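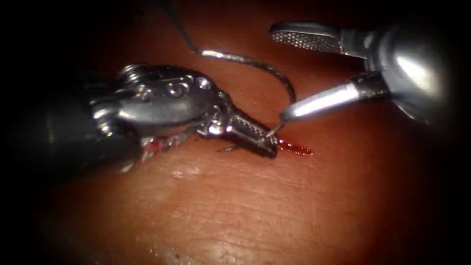 Pinzas del portaagujas, con estriado cruzado en la cara interior.

Villa Mastville: apartamento de 3 dormitorios

Ref. 319
Capacidad: 6 personas
Superficie: 56 m² más terraza
Planta: primera, sin ascensor
Estancia mínima: 3 noches
Mascotas: consultar antes de reservar

Apartamento independiente en la primera planta de Villa Mastville, a cinco minutos a pie del centro de Skollthorpe. Se alquila completo durante todo el año, salvo las dos últimas semanas de noviembre, que se reservan para mantenimiento.

El dormitorio principal tiene cama de matrimonio de 150 cm y salida a la terraza. Los otros dos son pequeños, con dos camas de 90 cm cada uno. En el segundo las camas se pueden juntar si se avisa al hacer la reserva. Hay un solo baño, con plato de ducha y ventana.

La cocina está abierta al salón. Dispone de placa de inducción, horno, lavavajillas, nevera con congelador y cafetera italiana. La lavadora se encuentra en el cuarto común de la planta baja y funciona sin monedas.

Incluido en el precio
Ropa de cama y toallas (cambio semanal)
Wifi
Calefacción
Una plaza de aparcamiento en el patio, altura máxima 2,10 m

No incluido
Limpieza final: 56 €
Cuna y trona: gratuitas, bajo petición
Leña para la estufa: se vende por sacos en la recepción
Tasa turística municipal

Llegada y salida
Entrada de 16:00 a 20:00. Salida antes de las 10:30. Las llaves las entrega Amedeo Testa en la recepción de la villa. Para llegadas posteriores a las 20:00 hay que llamar el mismo día y se deja la llave en la caja con código junto al portón.

Cómo llegar
La parada de autobús de Skollthorpe queda al final de la calle. En coche, tomar el desvío de Trirkurow y seguir hasta la segunda rotonda. El último tramo es estrecho y no admite autocaravanas.

Cancelación
Gratuita hasta 14 días antes de la llegada. Después se cobra la primera noche. Los cambios de fecha se tramitan por correo con Li-hua Wu, del departamento de reservas.

Tarifas actualizadas el 29/11/2024.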